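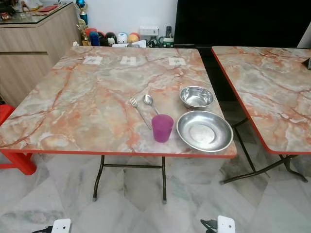 Caring for a Marble-Look Folding Table

My mother-in-law gave us our folding table one November, and I have wiped it down almost every evening since, so I've had plenty of time to get this wrong! For everyday messes, a soft cloth and warm water with one drop of dish soap will do nicely. Wring the cloth well — water likes to creep under the edge band, and once that starts to lift you'll be fussing with glue all weekend.

Tea rings are another matter. My neighbor Ardalan Ranjbar swears by a paste of baking soda, left on for ten minutes and wiped away with a damp cloth, and I have to say it has rescued me more than once (try a hidden corner first). Please keep the scouring pads in the drawer, as they dull a glossy top terribly.

While you're down there, open and close the legs a few times and put a dab of petroleum jelly on any hinge that squeaks.
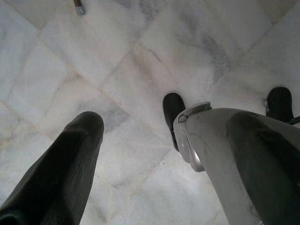 Can I use vinegar on a marble floor?

Please don't, however handy the bottle is. Acid etches real marble and leaves dull spots that only polishing will take out. Use a pH-neutral stone cleaner in lukewarm water, then dry the floor with an old towel.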